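Segura placement targets, round
Product line: Segura
Supplied by: Lulix

Round white disc with a thin black outline, for marking a set-down position on a table or bench. Used in sorting, packing and pick-and-place exercises where small goods have to land on the same spot each time.

Technical data
Color: white, black circle at the rim
Pack quantity: 50
Storage temperature: up to 30 °C
Order code: Segura 9

Application
Clean the tabletop and let it dry. Lay the disc flat and press from the center outward. Allow two hours before first use. On pale tables the black line marks the limit of the target area - do not trim inside it.

Suitable goods include tissue packs, wipes, sachets and small cartons. Soft packs can be set down at any angle. For items longer than the disc is wide, order the Segura mat.

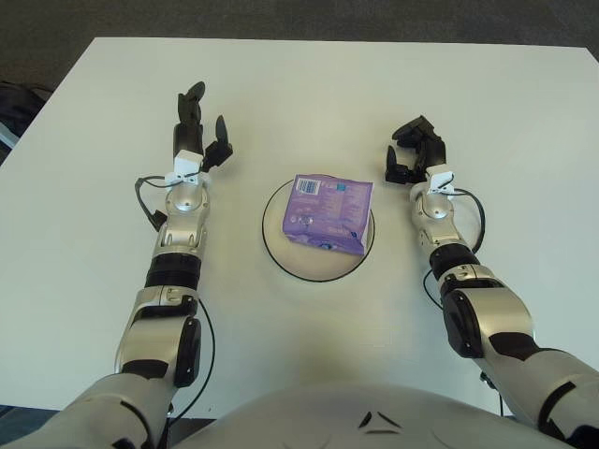
Target disc on a white tabletop, with a purple soft pack overlapping the upper edge of the circle.

Discs are sold in full packs only. Opened packs cannot be returned. For volume orders, contact Esperanza Lozano in sales.

Data sheet revised 8 November 2023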